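Komparsinnen und Komparsen für die Serie "Plurnthorpe" gesucht

Die Vanags Filmproduktion besetzt für die zweite Staffel der Fantasyserie "Plurnthorpe" 80 Komparsenrollen. Die Dreharbeiten beginnen im September. Gesucht werden Personen ab 18 Jahren, die an mindestens vier Drehtagen verfügbar sind. Schauspielerfahrung ist nicht erforderlich. Die Rollen haben keinen Text.

Gedreht werden Marktszenen, ein Gerichtstag und zwei Nachtszenen am Hafen. Für die Nachtszenen ist eine gesonderte Einwilligung zu unterschreiben, die mit der Zusage verschickt wird. Die Einteilung in Gruppen erfolgt nach der Kostümprobe und kann danach nur noch in Absprache mit der Komparsenleitung geändert werden.

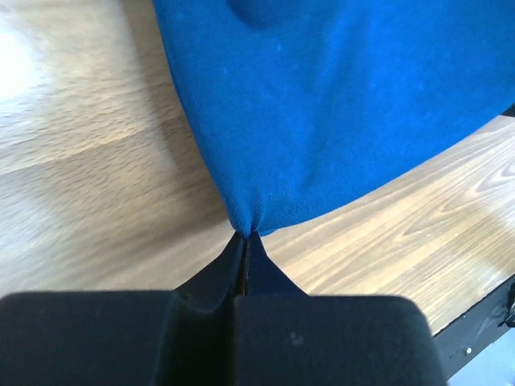
Zur Kostümprobe erscheinen alle Teilnehmenden in eigener, schlichter Kleidung. Das Kostüm wird gestellt, Unterziehshirts und Socken sind selbst mitzubringen. Zulässig sind Grau, Beige und gedecktes Braun. Leuchtende Töne wie das Königsblau des Stoffs auf dem Foto scheiden aus, weil sie unter den dünnen Leinenhemden der Marktszenen durchscheinen. Schwarz ist nur für die Nachtszenen erlaubt. Aufdrucke und reflektierende Nähte sind in keiner Szene gestattet.

Maße bitte am Körper nehmen und in Zentimetern angeben: Körpergröße, Brust, Taille, Hüfte, Kopfumfang, Schuhgröße. Konfektionsgrößen genügen nicht. Falsche Angaben führen in der Regel zum Ausschluss vom ersten Drehtag.

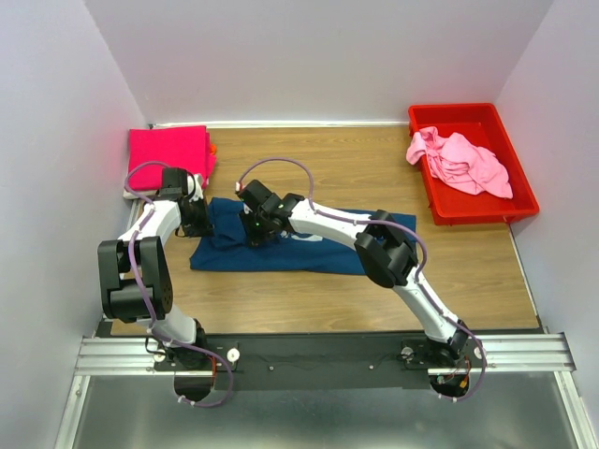
Private Kleidung bleibt während des Drehs in der Garderobe. Jede Person erhält einen nummerierten Stoffbeutel, der morgens abgegeben und nach Drehschluss wieder ausgehändigt wird. Oberteile sind gefaltet abzugeben, so wie das dunkelblaue Hemd im Bild, Jacken kommen auf den Bügel. Telefone und Uhren werden getrennt verwahrt - auch im Lautlosmodus dürfen sie nicht ans Set.

Vergütung und Ablauf:
Tagespauschale bis zehn Stunden: 100 Euro brutto
Nachtdreh: 200 Euro brutto
Kostümprobe: wird mit der ersten Tagespauschale abgerechnet
Verpflegung: warmes Essen, Getränke
Anreise: Shuttle ab Produktionsbüro, Parkplätze stehen nicht zur Verfügung

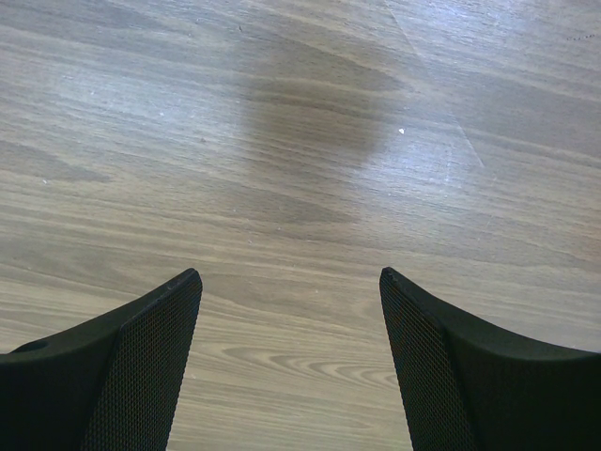 Die Auszahlung erfolgt per Überweisung innerhalb von vier Wochen. Benötigt werden Steuer-ID, Sozialversicherungsnummer und eine Kopie des Ausweises. Bei der ersten Staffel gingen fast 3000 Bewerbungen ein, unvollständige Unterlagen werden deshalb nicht nachgefordert.

Bewerbungen mit zwei aktuellen Fotos (Porträt und Ganzkörper, ohne Filter) über das Formular auf der Komparsenseite. Einsendeschluss: 29. August 2026. 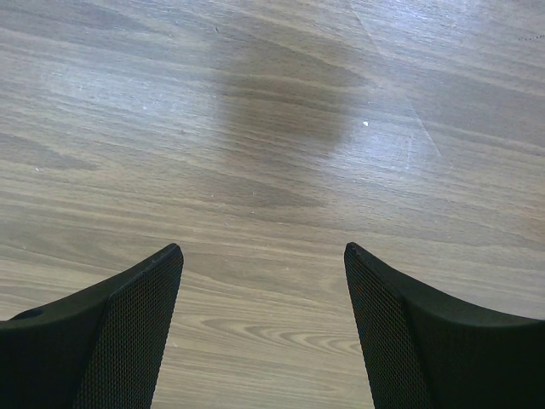 Hằng Đàm
Komparsenleitung, Vanags Filmproduktion

Rückfragen zu Kostüm und Maßen beantwortet Tùng Thái, Fragen zur Abrechnung Ngọc Vũ. Beide sind über das Kontaktfeld im Formular erreichbar. Zusagen werden ausschließlich per E-Mail verschickt.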